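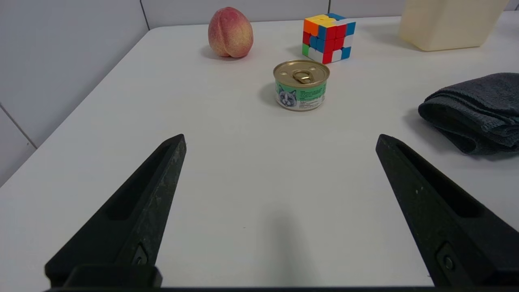 The white table, partway through sorting: peach, Rubik's cube, cat food can, gray towel, cream container.

Sorting the odds-and-ends shelf, part 2

In the last post I emptied the hall shelf and measured it. The usable depth is less than I had assumed, and the lower board sags in the middle under load. This post covers what goes back on it and what goes elsewhere.

The method is the same one I used for the kitchen drawers. Everything comes off the shelf and onto the white table in small batches. Each item gets one of three outcomes: it returns to the shelf, it moves to a room where it is used, or it leaves the house. I keep the batches small so that a decision can be made on every item before the next batch comes out. A full table leads to piles, and piles go back on the shelf as they were.

The batch in the photo is typical of how badly the shelf had drifted from its purpose. Notes on each item follow.

Peach. Food does not belong on a hall shelf in September, when the afternoon sun reaches that wall from 2 p.m. onward. Fruit now goes in the bowl on the kitchen counter. If it is still firm it stays at room temperature until it gives slightly near the stem, and then it goes in the refrigerator. No container needed.

Rubik's cube. It has been in three rooms this year. Adi Pillai picks it up on every visit and puts it down wherever the conversation ends. I considered a drawer, but an item that gets handled that often will not stay in a drawer. It gets the left end of the upper board, at hand height, with nothing stacked on it.

Cat food can. Short, with a gold pull-tab lid, and the reason I started this project. I had cans in the hall, under the sink and in the bag I take to Devendra Dixit's apartment when his cat needs feeding. Three locations means I never know the stock level and buy more than necessary. All cans now live in one place, the narrow cabinet beside the refrigerator, one layer deep with the lids up. Older cans go to the front. When I can see the back of the cabinet, I buy more. Cans with a pull tab should not be stacked directly on each other without checking that the rim of the upper can clears the ring. Some brands nest properly and some rock.

Towel. Dark gray, folded. I keep one near the front door for wet days, so this one returns to the shelf. The fold matters more than I expected. Folded in half and then in thirds, it is narrower than the board and does not hang over the front. Folded in quarters, it overhangs and slides off when the door closes hard. I used the thirds fold and placed the folded edge outward so it can be pulled with one hand.

Container. Cream plastic. I assigned it to small loose things that have to stay near the door: keys for the bicycle lock, spare batteries, a tape measure. The rule is that it gets emptied on the first of the month. If something has been in there two months running, it was not needed near the door.

The shelf itself

I replaced the lower board's supports before loading anything. The old brackets were Stoko, the short version, with a 5 mm screw that had worked loose in the wall. The new ones are Grirkberg, longer by a finger's width, and I put one under the midpoint as well. The board is 66 cm long, so a third bracket is probably excessive, but the sag is gone. I loaded it with some 500 sheets of printer paper overnight as a test and found no visible deflection against a straightedge in the morning.

Two points on installation. The Grirkberg bracket has its holes closer together than the Stoko, so the old holes could not be reused. I filled them and drilled new ones. The supplied wall plugs were soft and one of them turned in the hole, so I used plugs from a Zarano assortment that I already had.

Labels

I am not labeling this shelf. I tried it on the pantry with the Semwal label tape and found that the labels described the plan well and the contents badly. Adhesive residue was also difficult to remove from the painted surface. With one container and one towel, position is sufficient.

Remaining work: the upper board still has a box of cables that has not been sorted, and I have not decided about the umbrella hook. The cables will get their own batch on the table and probably their own post.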